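Our Kitchen at Skamton – Photo Gallery

Welcome to the gallery of our shared kitchen. My name is Gizella Vörös and I live in the house at Skamton with my family and with Amos Lindqvist, who rents the upstairs room. In September we finished to renew the kitchen, and many friends have asked me to show how it looks when people are living in it, so I did not arrange flowers or bowls of lemons. Under each heading you will find a few lines about what we chose and how we use it.

The granite

We saw the stone first at the Mac Giolla yard, standing between two grey slabs which were much more expensive. Amos wanted plain white. I was asking for something with more colour in it, and after 56 emails (my husband kept them all in one folder) he agreed with me. The supplier said it must be sealed again every two years. We clean it with warm water and a little dish soap, and we never use vinegar, as this can damage the sealer.

The speckles are tan, brown and grey, and they are very kind to crumbs. On the island you see the paper towel roll, the light wooden cutting board lying flat behind it, and the yellow sponge near the front edge. I like how the pale board looks against the stone.
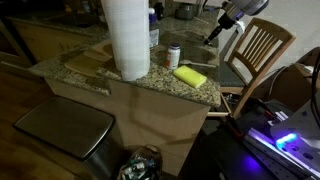
The chair beside the island

The honey-coloured chair is wooden, with vertical slats in the back. Fuseini Asamoah found it for us at a garage sale and would accept only eight dollars for it. It is the favourite place for anyone who wants to talk with the cook but does not want to peel anything. I have rubbed it with beeswax two times already. One day I would like to find a second one with the same curved rails, so please write to me if you see something similar.

The wooden cabinets

These are the old cabinets of the house. New ones would have cost us more than 1,000 dollars for each wall, so we decided to keep them and only changed the hinges. Adalberto Barros came with his tools on a rainy morning and was finished before supper. One door is still closing a little slowly – he promised to come back for it.

The sink side is the darker part of the kitchen. In the evening we must put on the light to wash the dishes, and a small lamp under the cabinets is the next thing on my list.

What is still to do

The walls have stayed pale for now. My daughter is in favour of a soft green, and we have a sample pot of Nerelum paint waiting in the laundry. We also need a proper holder for the paper towels, and a drawer for all the small things that like to gather on the island.

If you want to know the measurements of the island or the name of the sealer, you can leave a message in the guest book. I am answering usually in the evening, after the dishes.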